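Swapping knobs on old kitchen cupboards, do I fill the holes or live with them?

Posted in Kitchens & Laundries

Yuzhen Bai
Hi all, first time posting so be gentle! We bought our place in Bunwood in March and the kitchen is solid but tired. I can't afford new cupboards so I'm painting the doors and changing the hardware. My heart is set on handles with two screws, but every door has a single hole from the knob that's on it now.
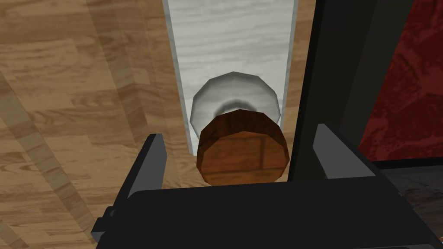 I've got a tub of filler from when we did the hallway and I'm wondering if it's good enough for this, or if the old hole will show through the paint in a year. My sister reckons I should just stick with knobs and stop making work for myself (she may have a point). Budget is $838 for the whole kitchen, paint included, and I'd like some left over for a new tap.

Yaqin Liang
I did exactly this in our last house! Hallway filler is usually the soft stuff for plaster and it can sink a bit in timber, so grab a two-part wood filler instead. Overfill it slightly, let it go properly hard overnight, then sand it flush and prime before your colour goes on. Tape over the back of the hole first or it'll just push straight through.

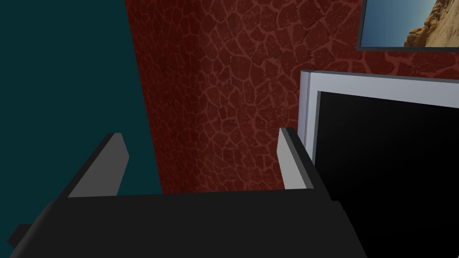

The other trick is to use the old hole as one of your two. Hold the handle up and see if the spot looks right to you. If it does, you only have to drill one new hole per door and there's no filling at all. Make yourself a template out of cardboard and mark which way is up, because I flipped mine and had to redo 5 doors. I was not good company that evening. Check your screw length too, the ones in the packet were too long for ours and I had to make another trip to the hardware shop.

nurmi_shed
backplates. cover the hole, done. you can get them cheap second hand

Yuzhen Bai
Oh I hadn't even thought of using the old hole! Going to cut up a cereal box tonight and have a play. Will look at backplates for the pantry, the paint there is pretty chewed up anyway.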